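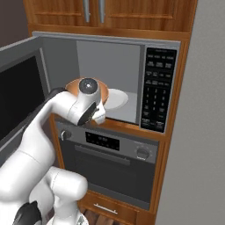 T. Talebi
Laboratory Instructor, Manipulation and Simulation

Handout 6: Setting up the kitchen cell

These notes cover the simulated cell used for the microwave task. The arm is the Peltard model, mounted to the left of the cabinet. Read them before the October lab and keep them open while you work.

1. Base placement
Load the cabinet first, then the arm. The base pose is stored in the cell file and should not be dragged by hand. With the door fully open to the left, the arm has to pass in front of the black window panel to reach the cavity, so an error at the base shows up first as contact with the door.

2. Door joint
Check that the hinge holds at its upper limit with the solver running. If it drifts, raise the joint damping to 80 and reload. Do not fix the door in place - later exercises need it to close.

3. Objects
The bowl goes towards the front left of the cavity floor, with the plate to its right. The plate partly tucks behind the bowl when seen from the cell camera. Let both settle for 3000 steps before the first grasp.

4. Approach
Bring the wrist in through the opening, gripper angled down, and stop over the bowl. Log the clearance to the front lip. The oven below has its own collision mesh, including the long door handle, and the lower links pass close to it.

5. Faults
Arm jitters at rest: two collision shapes overlap, usually a link and the door.
Bowl sinks into the floor: wrong mesh scale. Reload from the Plerkau set.
Error 2078 on start: joint limits missing from the arm file.

Save the cell under a new name before changing any gains.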